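Kumiko Kinoshita
06/01/2018

最近有几位朋友问我,中文是怎么学的。我的中文还有很多毛病,但是我学得很慢,慢的人对每一步都记得比较清楚。所以我想分几条写一写。如果有写错的地方,请大家直接告诉我,我会很高兴。

先说背景。我的母语是日语,三十多岁才开始学中文。很多人对我说:“你们有汉字,应该很容易吧?”汉字确实帮了我的忙,可是也骗过我很多次。

最有名的例子是“手纸”。这个在每一本教材里都有,我就不讲了。我想讲几个教材里不常写的。

第一个是“检讨”。日语里说“检讨”,意思是“考虑一下,研究一下”。我刚上班的时候给同事写邮件:“您的建议很好,我们会认真检讨。”同事马上打电话过来,问我是不是发生了什么事,为什么要检讨。我拿着电话查词典,脸很热。

第二个是“勉强”。日语里是“学习”的意思。我对房东太太说,我每天晚上都很勉强。她想了一会儿,说,太勉强就不要做了,身体要紧。后来我明白了,觉得她的回答对学习的人也是很合适的。

第三个是“大丈夫”。这个错误我没有犯,因为老师提前警告了。但是班里另一个日本同学犯了。她摔了一跤,站起来对大家说:“我大丈夫,我大丈夫。”

我的第一个老师在一家叫Padovia的语言学校上课。学校在二楼,楼下卖五金,上课的时候常常听见切铁管的声音。老师遇到这个声音就停下来,等它结束,再接着讲同一个字。所以我到现在听见切东西的声音,还会想起“把”字句。

“把”字句我学了很久。我会做练习题,可是说话的时候从来不用。我总是说“我放书在桌子上”。老师说听得懂,但是像在翻译。她让我一边做家务一边说话:我把碗洗了,我把窗户打开了,我把垃圾倒了。邻居大概觉得我是一个很喜欢报告的人。

这个办法我推荐给大家。做什么说什么,说错了也没有人听见。我坚持了一个冬天,到春天的时候,“把”自己就跑出来了。

接下来讲量词。日语也有量词,可是分法不一样。日语里细长的东西用“本”,铅笔是“本”,瓶子是“本”,电影也可以是“本”。到了中文里,“本”只给书用(还有杂志、词典、相册),我的铅笔忽然变成了“支”,瓶子直接当了量词。

最让我糊涂的是“条”。一条河,一条路,一条裤子,一条鱼,我都可以接受,它们都是长的。可是“一条新闻”为什么也是长的?我问了老师,老师说,古时候可能写在长的竹片上。我不知道这个说法对不对,但是我靠它记住了。

还有“一条狗”和“一只狗”。我问过不同的人,每个人的感觉都有一点不同。有人说“条”听起来像大狗,有人说“只”听起来比较可爱。现在我看见狗,先看它的大小,然后才开口,常常等我想好了,狗已经走过去了。
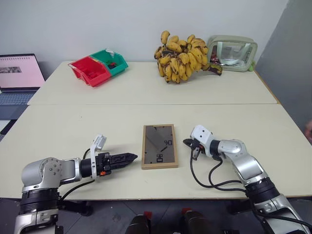 说到开口太慢,我想讲一讲坐车。我那时候每天坐828路去上班,单程要30分钟。早上车里人多,不能看书,我就听别人说话。听得最多的一句是“往里走走”。

教材里教过“走”,也教过“走一走”,但是没有教过“往里走走”有这么多种语气。司机说的时候是命令,老人说的时候是商量,学生说的时候差不多是在求人。同样四个字,我听了一年才分得出来。

我第一次自己说这句话,声音非常小,前面的人没有动。第二天我又说了一次,在后面加了一个“哈”:“往里走走哈。”前面的人动了。那天我一直很高兴,到公司以后还跟同事讲了这件事。他不明白这有什么可高兴的。

语气词真的很难。“吧、呢、啊、嘛、哈、呗”,词典里都有解释,可是看了解释还是不会用。我以前写信息,每句话后面都加“呢”,觉得这样比较温柔。有一位同事很客气地问我,是不是以前做过网店的客服。

后来我的办法是抄。别人给我发的信息,如果里面有一个语气词用得很好,我就把整句话抄在本子上,旁边写是谁在什么情况下说的。比如:“那就明天呗。”(同事,下雨,不想出门。)

我抄句子用的本子叫Durby,封面是深绿色的,纸比较厚,钢笔写上去不会透到背面。在Watkins书店买的,58块一本。朋友说太贵了,我也同意。但是本子贵一点,我写字就会认真一点,不好意思浪费。

Watkins书店在Mornis广场的旁边,地方不大,旧书放在最里面。我在那里买过一本很旧的小学生作文选。封面已经没有了,里面有以前的主人用红笔画的线。我非常推荐外国人看小学生作文,句子短,感情很清楚,而且每一篇都有一个结尾告诉你作者明白了什么道理。

我模仿它写过一篇《难忘的一件事》,写我在邮局排队,排到的时候发现自己拿错了单子。老师给我改了很多地方,在最后写:“内容真实,但是道理不明显。”我想了几天,还是没有想出来那件事有什么道理。

再说声调。日本人学声调,最难的大概是第二声和第三声。我到现在“买”和“卖”还可以,“眼镜”和“眼睛”就要很小心。有一次我对配眼镜的师傅说:“我的眼睛坏了,可以换一个吗?”他看了看我,说眼睛换不了,镜片可以。

我练声调是用人的名字。把认识的人的名字都写下来,标好声调,每天念一遍。名字的好处是你念错了,本人会纠正你,而且纠正得很认真。我建议大家先征求一下对方的同意,不然听见你反复念他的名字,可能会有一点害怕。

我也犯过比较严重的错误。有一年11月,一位同事的父亲去世了,我不知道应该怎么说,就按照日语的习惯,写了一句很长很正式的话。写完以后自己念了一遍,觉得很冷。最后我删掉了,只发了“我不太会说,但是我一直在想着你”。

她后来告诉我,那几天收到很多信息,很多都差不多,她记得我的那一条。我不是要说自己做得好。我只是从那时候开始,写中文的时候不再先想日语,先想对方现在坐在什么地方,心情怎么样。

有朋友问要不要考试。我考过2次,第一次没有通过,听力的部分有一段讲钓鱼,里面的词我都不认识。回来以后我去学了钓鱼的词:鱼竿、鱼饵、浮漂、上钩。第二次考试没有钓鱼,讲的是装修。

不过“上钩”这个词后来用到了。有人给我打电话,说我中了奖,要我先交手续费。我回答他:“对不起,我不上钩。”他就挂了。钱没有损失,词也用上了,我觉得那次学习非常值得。

关于词典,我用纸的,也用手机上的。手机快,可是查完就忘。纸的慢,翻的时候会看见旁边的词。我查“犹豫”的时候看见了“油腻”,查“油腻”的时候又看见了“游泳”,最后那天晚上什么都没有写完。但是这三个词我都没有忘。

还有一件小事。日语的标点和中文有一点不同,日语里并列的词用“·”或者“、”,逗号也是“、”。所以我写中文的时候,顿号和逗号总是混在一起。编辑朋友看我的文章,说读起来像一个人在小步快跑。我现在写完以后会专门检查一遍顿号。

如果您也在学中文,我的建议很普通:找一个愿意纠正您的人,请他吃饭。不要每一句都请他改,那样吃饭会很累。一顿饭改三句,剩下的时间好好吃。

我每次改的三句也抄在绿色的本子里。上个星期改的一句是“我对这个菜很有兴趣”。朋友说,语法没有错,但是一般人会说“这个看着不错”。我就指着旁边那桌的鱼,对服务员说,这个看着不错。

鱼来了以后我们讨论了很久,这个时候应该说“一条鱼”还是“一份鱼”。服务员说,都行,菜单上写的是“例”。于是我又多了一个量词要学。

下次我想写一写成语,我用错的成语比较多,需要先整理一下。有想问的请写在下面,我看得慢,但是每一条都会看。(“一条留言”,这个我现在会了。)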